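Recording Rules for Garment Handling: Frequently Asked Questions

These answers cover the handling rules used for two-handed garment demonstrations submitted under the Fluneo program. They apply to hand-held grippers only. Rules for arm-mounted units are kept in a separate document.

Which surfaces are allowed?

Any flat household surface large enough for the garment to be laid out: a bed, a table, a sofa seat, a clean floor. Patterned bedspreads and sheets are allowed. The surface does not have to be cleared of other household items, provided that the garment can be opened fully without touching them.

How should a sweater be laid out before the first grasp?

Flat, with the neckline away from the operator and both side edges free. Small wrinkles are acceptable. Folds that hide a sleeve or a side edge are not. Both grippers should be open before either one makes contact, with the pads above the fabric and angled toward the part to be grasped. 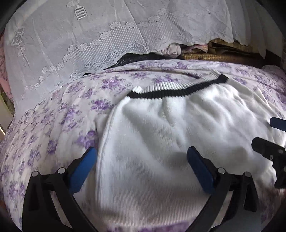
Wiegand asked whether a collar in a second color should be treated as a separate part when the sweater is labeled. Our sites have been doing it both ways, and the reviewers send back half of them.

The collar is part of the body. Label it separately only if a grasp is made on the collar itself. The same applies to cuffs, hems and sewn-on bands. Batches already sent in with separate collar labels do not need to be redone.

How long may a single recording be?

The limit is 300 seconds, measured from the first pad contact to the final release. Most folding tasks finish well inside it. If a task runs over, stop at the next stable point, release the garment and start a new recording. Do not trim a long recording to fit.

How many failed grasps are allowed?

Up to 3 in a row on the same garment. A failed grasp is one in which the pads close and the fabric slips out before it has left the surface. After the third, release, lay the garment out again and restart. Failed grasps within the limit stay in the recording and are labeled as failed.

What are the rules for socks and other small items?

Grasp at or near the cuff, across the ribbing, with fabric between both pads. Bunching at the grip point is normal and is not counted as an error. Each gripper may hold one sock at a time. When both grippers are in use, keep them far enough apart that the hanging fabric on one side does not catch on the other.

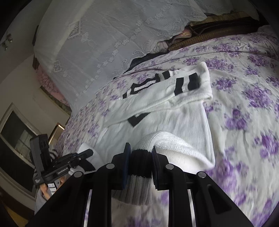 Socks may be laid on top of other garments as long as the task sheet lists the pile as a work area. If it does not, move the pile first. Pairs are labeled as pairs only after both socks have been placed together; until then each one carries its own label.

How often should the pads be checked?

Before each session and again after every 200 grasps. Look for lint, cuts and lifted corners. Pads are replaced at 2,000 grasps even when no wear is visible. Knitwear sheds more than woven cotton, and sites working mainly with sweaters may want to clean the pads more often – a dry cloth is enough. Do not use solvents.

Do the Datik and Zitamo label sets both remain valid?

Yes, until the end of December. After that only the Zitamo set will be accepted for new batches. The two sets must not be mixed within one batch.

Where are corrections sent?

Use the correction form in the site portal and give the batch number. Corrections sent by email are not tracked.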